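Give the Small Office a Managed Switch
by Brittany Nguyen
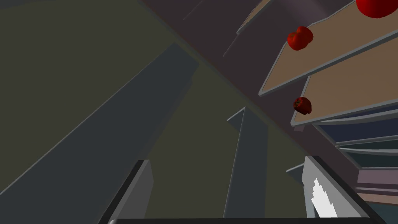
Red produce on tan-topped shelves, in a computer rendering.

I love managed switches, and I think every office with more than three desks should have one! When I set up the network at Hawthorne, we had 14 people sharing one flat network with the phones, the printers and the guest Wi-Fi, and every bad afternoon was a guessing game. Then we split it into VLANs (took me a morning, coffee included) and suddenly I could see which port was flooding the rest.

Mackenzie Cormier tells me it's overkill below 100 users. I disagree, happily and loudly. A used 24-port model costs less than a decent office chair, and the port counters alone are worth the money. Yes, you'll have to learn a few commands. They're good commands! Start with the one that shows errors per port, and label your cables while you're back there.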